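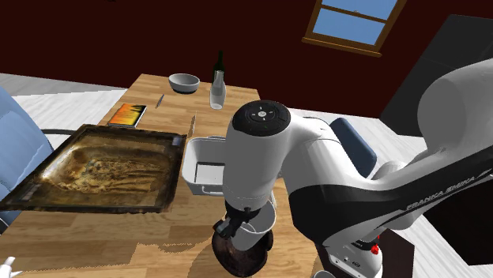 Coaxial runs at Wovcombe: cable change and test results

The camera cabling at the Wovcombe storage yard was replaced in February. The old runs were a mix of leftover stock from three earlier jobs, with two different braid types and at least one join made with electrical tape. All cameras on the perimeter are now fed by Multik 75 ohm coax with a solid copper center conductor, a foamed polyethylene dielectric and a copper braid.

The longest run goes from the equipment room to the north gate and measures 330 meters. At that length the picture from the old cable was soft and showed slow rolling bars at night, when the yard lights were on. Abdelilah Hajji traced the bars to a ground loop: the braid was bonded at the gate pole and again at the rack. The pole end is now isolated, and the braid is grounded at the rack only. A video isolator was fitted on the same run.

Signal level was checked at the receiving end of every run before the connectors were sealed. Three runs needed an equalizing amplifier to bring the high frequencies back up. The amplifiers are set by hand and should not be readjusted when a camera is swapped for one of the same model. If a different model is fitted, repeat the check with the test pattern generator kept in the rack drawer.

In total 3,661 meters of cable were drawn from stock, including slack loops at each pole. The slack is coiled loosely inside the pole boxes. Keep the bend radius to at least ten times the cable diameter, and do not pull the loops tight with ties, which flattens the dielectric and causes reflections.

Connectors are crimp type BNC throughout. Twist-on connectors are no longer accepted on any site. Eduardo Panganiban has the matching crimp dies, and the cut lengths for stripping are marked on the inside of the tool case lid. Outdoor joints get self-fusing tape first, then a UV-resistant outer wrap, started from the bottom so that water runs off the overlaps.

Power for the cameras is carried on a separate pair. Voltage drop on the north gate run was too high at 12 volts, so that camera is fed at 24 volts AC from its own supply.

The Grurkulano site is next. Its ducts are shared with mains cable for part of the way, and Benkirane will quote for a divided duct before any coax is ordered. A further 2,000 meters of the same cable is on hold for the job. Run lists for both sites are in the shared folder under "coax."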